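Call for Participants: Learn Case and Bracelet Polishing at Emeo

Tuesday, July 20, 2021
By the Emeo workshop desk 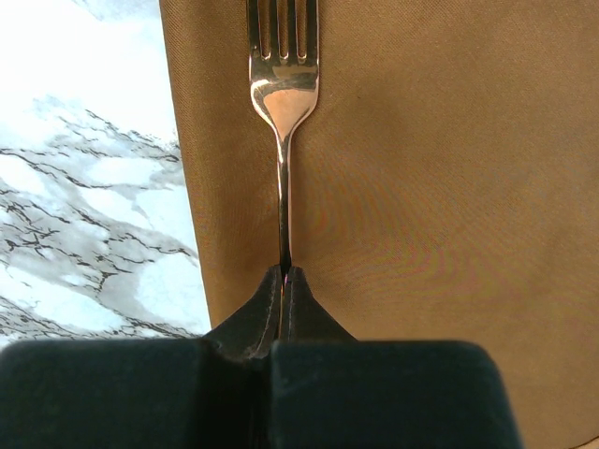 Emeo has been servicing vintage watches in Tirkar for more than 30 years, and this September we'd love to welcome two trainees to our finishing bench. You'll spend your first weeks well away from customers' watches, learning to read how light sits on metal – a mirror-like surface such as the one on that rose-gold-toned fork, with its broad pale highlight across the head, is just what we want you to be able to judge on a case lug or a bezel. After that come brushed finishes, bracelet links, and (our favorite!) the patient business of keeping an old case's edges crisp.

No experience is needed, only steady hands and a fondness for old chronographs. The course is paid, runs two days a week, and may lead to a bench job at our Cetport shop. Send us a letter, as long as you like, and tell us about a watch you love.

Comments

quachwatches: Is it open to people over 50? Asking for myself.

lugs_and_links: Wonderful – my letter is already two pages.

tirkar_local: Do you help with parking?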